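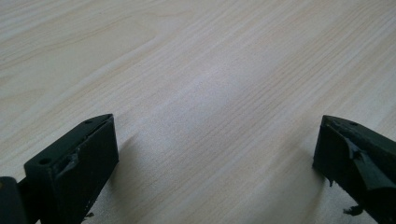
Print this story | E-mail this story

Shared shop's homemade gripper chews through its own padding

December 9, 2018
Staff report

NOSTTHORPE - The members of the Trureck workshop say they can build a working robot hand for $215. They may be right about the price. Whether it keeps working is a harder question, and after an afternoon at the bench this reporter is not ready to sign off on it.

The project is called Tedum. It is a two-fingered gripper meant to be held by a person first and bolted to an arm later. Someone carries it around by hand, picks things up with it while a camera records, and the recordings are supposed to teach an arm to do the same. The group started on it in June. The arm has not been bought.

The fingers are dark, blocky things with small round holes in them, and the faces that touch whatever is being picked up are covered with a thin pad. The pad is the trouble. On the set now in use it has torn on both fingers and hangs off in flaps, and the right one is the worse of the two. A thread of the stuff dangles near the bottom. Scraps stick out lower down.

Members describe this as normal wear. A sign-up sheet on the shop wall calls the present pads "version 8," and that seems like a lot of versions for the simplest part of the machine. Earlier ones slid, the group says, or came away in one piece and stayed stuck to the object. The current material grips well for a day or two and then starts to lift at the edges. Once an edge is up, every pick pulls it a little farther.

The group's own log lists more than 175 practice picks with this pair of fingers. It does not say how many were done after the pads began to go, and that matters. If a person holding the tool has learned to favor the better finger, or to squeeze harder to make up for a loose flap, then the recordings will show an arm how to work around a bad pad. Put fresh pads on and the lesson may be wrong. Asked about this, members said they planned to look into it.

They also make a fair point in return. Factory grippers wear out too, they say, and a shop that can make a new finger overnight does not need one that lasts for years. A spare pair costs them little beyond the plastic and the wait. The design is simple enough that a newcomer can swap a finger with one screwdriver, and two people did so during the visit without any fuss - although one of them put the old finger back on afterward to finish the evening's picks.

A bigger claim is harder to swallow. The flyer by the front door says Tedum will be "sorting recycling for the whole building" by next June. What it does at present is pick up blocks, a sponge and an empty yogurt cup from a bare tabletop under good light, one at a time, with a human wrist doing the aiming. Recycling is wet and crushed and often sticky. A pad that peels on a yogurt cup is going to have a bad time with a soup can lid.

Glare is another open item. The practice tabletop has a smooth finish and the light bounces off it, leaving a pale patch where the grain washes out. Members have talked about covering it with a cloth. Others want to leave it alone, on the theory that real counters shine. Both sides have had that argument in the log for several pages.

Charpentier, the hardware store on the corner, has offered the group a box of rubber sheet left over from gasket work. It is thicker than what is on the fingers now, and the mounts would have to be trimmed to make room. The members expect to try it on one finger first and leave the other as is. A test of both together would tell them more, but there is only so much sheet.

The Trureck group has 17 members, and by its own account perhaps half of them have touched the project. Open bench nights continue through the winter. Visitors may try the gripper, and are asked not to pull on the loose bits.

Contact the newsroom | Copyright 2018. All rights reserved. | Back to top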